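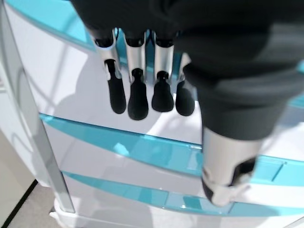 White drawers, turquoise trim.

Derkusard Extending Dining Table by Fultero
Item 292
Ships from our Dindedbridge warehouse

Most of the year you need a table for four. Then a holiday rolls in, your cousin brings a boyfriend and the boyfriend brings a brother, and somebody ends up eating off the ironing board. The Derkusard was built for both kinds of evening. Closed, it minds its own business in a normal dining room. With both leaves in, it runs to 97 inches and will seat ten people who like each other, or eight who don't.

The top is solid oak with a matte oil finish. It has grain, it has the occasional knot, and no two tops match, so please don't send us a photo of your neighbor's and ask why yours is different. The legs are square and plain and set close to the corners. Whoever sits at the end gets a real place with real knee room, a courtesy many extending tables have never considered.

Each leaf is 23 inches wide and drops in from above. Pull the two halves of the top apart, lay the leaf across the gap, line up the pegs, and push everything back together until the latches underneath click. One person can do it. Two people can do it faster, unless they are married.

The leaves do not store inside the table. We know. Fultero makes a table where they do, and it has a thick box under the top that hits you in the thigh every time you cross your legs. We picked this one. Keep the leaves flat under a bed or standing up in a closet, in the felt sleeves they come in, and away from the radiator.

About the weight: 239 pounds with both leaves, packed in three cartons. The heaviest is the top. Standard delivery brings it to your front door and wishes you well. Room-of-choice delivery brings it up the stairs and costs more, and we have never had a customer write in to say they regretted it.

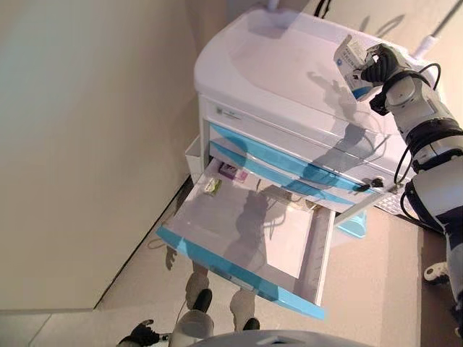
Once the cartons are in the right room, plan on an hour. The legs bolt on with the wrench in the hardware bag, two bolts to a leg. Build it upside down on a blanket or on the flattened carton, then get a friend to help flip it. Do not flip it by tipping it up on two legs. Those legs are strong in the direction people eat, and much less so in the direction people get impatient.

Day to day, wipe it with a damp cloth and dry it off. The oil finish will forgive a water ring if you catch it the same evening. It will not forgive nail polish remover, hot pans or a child with a compass. Put on a fresh coat of oil once a year, say in February, when there's nothing else going on. A small can is included and should last a couple of coats.

Details
Top: solid oak, matte oil finish
Base: solid oak
Length with both leaves: 97 inches
Leaves: two, 23 inches each
Total weight: 239 pounds
Seats: four closed, up to ten open
Assembly: legs only, wrench included
Chairs: not included, however many you saw in the showroom

Finishes
Natural, Smoke, and a dark brown that Fultero calls Batista for reasons it has kept to itself. Batista shows crumbs. Natural shows red wine. Smoke shows dust, but only in the morning.

Returns
You have 30 days. The table has to come back in its cartons, so don't be too quick with the recycling. Leaves bought separately can be returned on their own. If a part is missing or a carton has been chewed by the freight company, call us before you start bolting and we'll send the replacement free.

Smoke is back-ordered as of January 31, 2025. Natural and Batista are in stock.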